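The Four-Week Promise: Who Gains When Notice Periods Shrink?

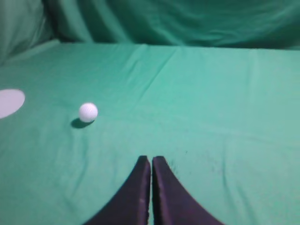 A white ball on green cloth.

11/12/2019

There is a fashion in employment contracts at the moment, and like most fashions it is being sold as a kindness. Employers are cutting notice periods. Where a manager might once have been tied in for three months, the new contract says 4 weeks, the same on both sides, and the covering letter says something cheerful about freedom and trust.

I have read a fair number of these letters over the past year. They are well written. What they tend to leave out is the money.

Take Hindgate, a lettings and property management business with 311 staff across nine offices. In July it wrote to 304 of them, everyone below director level, offering a new contract. Notice would come down from twelve weeks to 4. In return each person who signed would get a one-off payment of £1000, before tax. The remaining seven, the directors, kept their six months. The letter did not mention them.

Most people signed. I would not blame anyone who did. A thousand pounds in July is a holiday, or the car through its MOT with something left over. The trouble is that the sum bears very little relation to what was being bought. An employee on £30,000 a year who gives up eight weeks of paid notice has given up more than £4,600 in gross pay, should the job ever end at the employer's choosing. If it never does, the payment is a gift. If it does, the employer has bought a large saving at a good price, and chosen the moment at which to buy it.

The usual reply is that notice cuts both ways. A shorter period frees the employee to take up a new job quickly, and plenty of recruiters will tell you that a three-month wait puts hirers off. There is some truth in this. But an employee who wants to leave early can very often agree it with the employer, who seldom wants a bored and half-absent manager sitting in the office until spring. An employee who is being dismissed has no such luck. Asking nicely for another eight weeks' pay has a poor record of success.

What the law gives you, and what it doesn't

The legal floor in Great Britain is low. After a month in the job, an employee is entitled to at least one week's notice from the employer. From two years onwards that becomes one week for each full year worked, up to a limit of twelve. Going the other way, the employee need only give a week, unless the contract asks for more.

So the contract matters a great deal to people with short service and progressively less to people with long service. Somebody with fifteen years behind them cannot be held to 4 weeks by a new contract, whatever the new contract says. The statutory twelve still applies. I mention it since the Hindgate letter stated in plain terms that "all notice under the new agreement will be four weeks", and long-serving staff could be forgiven for believing it.

Was that a deliberate attempt to mislead? I doubt it. My guess is that somebody took a template and didn't check it against the staff list. But a mistake that happens to favour the person making it deserves a harder look than other mistakes, and it took the company until the autumn to send round a correction.

The consent problem

An employer cannot normally rewrite a contract alone. It needs agreement, or a clause that allows the change, and courts tend to read such clauses narrowly when the change hurts the employee. Failing that, an employer may dismiss and offer to re-engage on the new terms, a step that brings a risk of unfair dismissal claims and, where 20 or more people at one establishment are affected within 90 days, a duty to consult collectively.

None of this is exotic, and yet the paperwork often treats consent as a formality. At Flivirley, a chain of garden and homeware shops, staff were sent the new terms through the rota app. To see next week's shifts they first had to press a button marked "Accept and continue". There was a link to the full document, in small type, underneath.

The company says that every employee was free to raise questions with a line manager. Perhaps they were. I would still like to hear that argument put to an employment judge, with the app open on a phone in front of the bench. Pressing a button to find out when you are working on the bank holiday is thin evidence that you have agreed to give up two months' pay.

Silence is no safer for the employer. Carrying on at work after a change has been announced can sometimes amount to acceptance, but that argument is at its weakest where the change has no immediate effect. A pay cut shows up in the next payslip. A cut in notice shows up on the day you are sacked, possibly years later, and it is hard to say that anybody accepted by their conduct something they had no occasion to notice.

The consultants' case

Behind many of these changes stands an adviser. The one whose name I keep meeting is Simiyu, a workforce consultancy that sells a package called Clultitis. I assume the name was tested on someone. The brochure promises "contract agility" and claims that firms with shorter notice periods have happier staff.

I asked for the figures. I was sent a two-page summary of a survey, with no account of who had been asked, how they had been picked, or whether the happiness had come before or after the change. One chart had no numbers on its upright axis. When I asked again I was offered a call with the sales team.

There may be good evidence somewhere that shorter notice makes for a better working life. I haven't seen it, and the people charging for the idea have not been able to show it to me. Until they can, I would treat the claim in the same way as any other line in a brochure.

Before you sign

If a letter of this sort arrives, find your existing contract first and read the notice clause. Count your full years of service. Work out what a week's pay is worth to you, multiply it by the number of weeks you would be losing, and set the answer beside whatever is being offered. Check too whether anything else hangs on the notice period: garden leave, bonus dates and restrictions on working for a competitor are often linked to it, and a change in one clause can pull on the others.

Ask whether the directors are signing the same thing. At Hindgate the answer would have been no.

And if the new terms come with a deadline, ask in writing what happens when it passes. Two readers who did so were told that their old contracts would simply carry on.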